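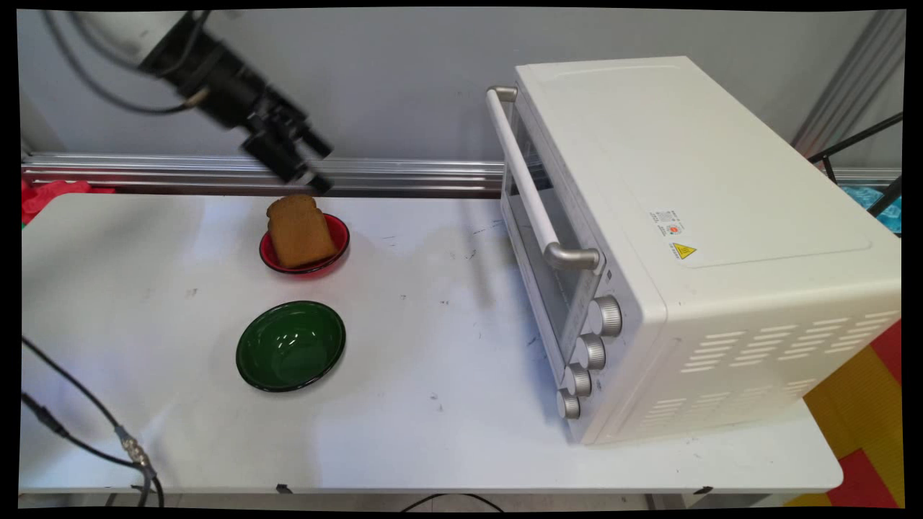 Car cleaning tips: what's worth doing and what isn't

Every spring the same advice goes round about getting a car "showroom fresh" with things from the kitchen cupboard. I've tried most of it on our old estate and I'm not convinced by half.

Toothpaste on cloudy headlights
It does something, I'll give it that. Ours looked clearer for 7 weeks and then went back to the colour of weak tea. Toothpaste is a mild abrasive and leaves no protection behind. If you must polish them, use a proper kit with a sealant in it, and tape round the paintwork first.

Bicarbonate of soda for smells
Fine on dry mats. Leave it overnight and hoover it up in the morning. On seats I'd be careful – it gets down into the stitching and you'll be finding it until Christmas. It won't shift spilt milk, whatever you have read. Milk needs an enzyme cleaner and the windows open.

Washing-up liquid
Iresha Begum, who had the valeting bay at Flandgate before it closed, used to refuse to have it in the building. It strips wax. One wash won't ruin your paint, but car shampoo is cheap enough and a bottle lasts us from May to the winter.

Cola on rusty wheel nuts
No. Wire brush.

Vinegar on the windscreen
Half and half with water, on the outside, in the shade. This one works on greasy film, though so does plain glass cleaner. Keep it off the paint and wipe the wiper blades while you're there.

Those hanging air fresheners
Tolera swears by opening the packet a little at a time. I timed one and got 4 weeks out of it, same as the one I'd ripped straight open.

Two buckets
One for shampoo, one for rinsing the mitt. I thought this was fuss until I saw the grit at the bottom of the rinse bucket. Start with the roof and leave the wheels until last, with a different sponge.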